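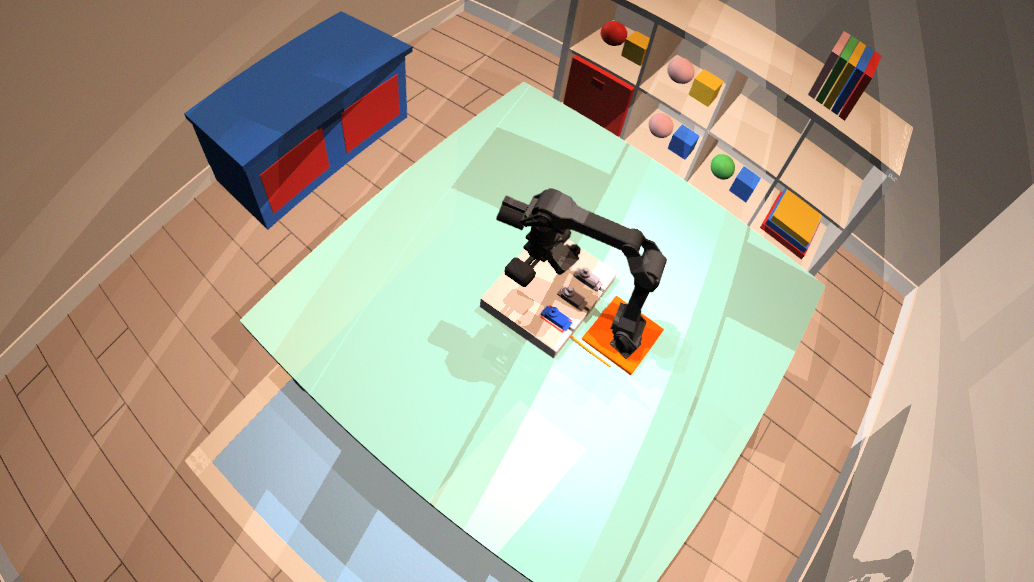
リャノス(コロンビア)、12月

カテゴリー:暮らし/ものを長く使う

マルレニ・ウレゴさんの店は、朝の7時に開く。扱うのは中古のフィルムカメラと、その修理だ。店を始めたのは母のロサウラさんで、当時は時計の電池交換と証明写真が主な仕事だった。カメラの持ち込みが増えたのは、この数年のことだという。

「若い人は祖父母の家の引き出しから見つけてくるんです。たいていは巻き上げが固まっています」

昨年預かったカメラは107台。そのうち19台は直せなかった。部品が手に入らないためで、動かない機体は持ち主の了解を得て部品取りに回す。棚の奥には、ネジや巻き戻しクランクを入れた菓子の缶が積まれている。

修理を担当するエルナン・クアドロスさんは、この仕事を始めて17年になる。いちばん多い故障は遮光材の劣化だ。裏ぶたの溝に残った古いスポンジを竹串で削り取り、アルコールで拭いてから新しいものを貼る。湿気の多い土地なので、レンズのカビも多い。雨季は乾燥剤をこまめに替えるよう客に伝えている。

フィルムの値上がりは悩みの種だ。月に何本も撮っていた客が、今は1本を2か月かけて使う。現像は週に一度、まとめて首都の業者に送る。店で現像できるようにしたいとマルレニさんは考えているが、水の処理設備にかかる費用の見積もりがまだ出ていない。

壁には客が置いていった写真が貼ってある。牛の群れ、洗礼式、増水した川。古いものの裏には、ロサウラさんの字で名前と撮影地が書かれている。店は昼にいったん閉まり、午後2時にまた開く。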